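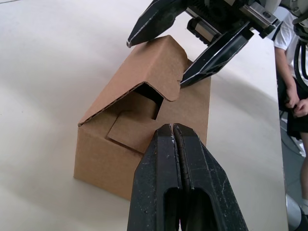 We spent most of November finding out which fingers get along best with cardboard, and I have to say it was more fun than it sounds! The two-arm bench has been running carton flaps with the Toltance parallel grippers on both sides, and then again with the Hurkero set (same mounts, same controller, slightly longer reach). Each pair got 80 tries at the same job: one arm waits close by with its fingers shut while the other comes down from above, open, and takes hold of the top flap.

The Hurkero tips slide over a folded edge very nicely, but they do let go if the flap springs back. The Toltance ones are scuffed by now and seem to grip all the better for it, so we're in no hurry to replace them. Next month we'll swap the wrist cameras and start over, and if you have odd-sized boxes at home, please bring them in!

Recent items
Brolon controller update: what changed
Chowdhury bench moves to the back wall
3,463 picks and one worn belt
Wrist camera mounts, second try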